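Narivside Swap Board > Moving and Downsizing > How much did you get rid of?

bitby_mel
Posted 20th May
OK I am so excited, we got from 300 boxes down to 159 and the new place in Ilitz finally feels possible!! 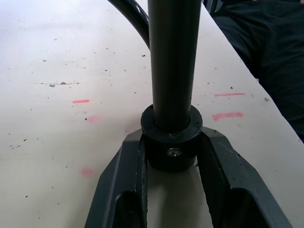
Black pole, screw in the front of the collar

My rule is one room at a time, kitchen first, and no opening the photo albums. I lost a whole evening to those in February.

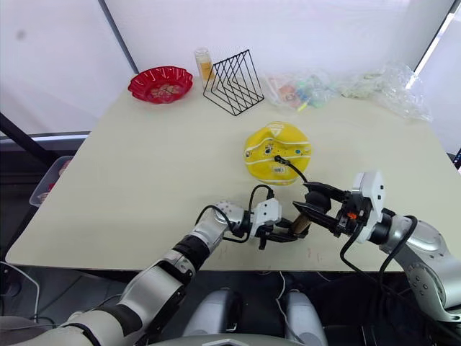 Anyway, kitchen first works so well! You feel great by lunch and then the closets fly by.

Annamalai72
Kitchen first? No way. You still have to eat! I start with the garage every time.

bitby_mel
Paper plates, my friend :)

oldporchlight
With Annamalai on this one. Kids' stuff goes dead last though, mine noticed every single thing.
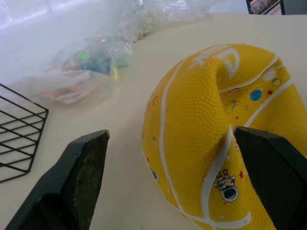

We let them pick one bin each and they loved it, they even made labels. Good luck with the other 159!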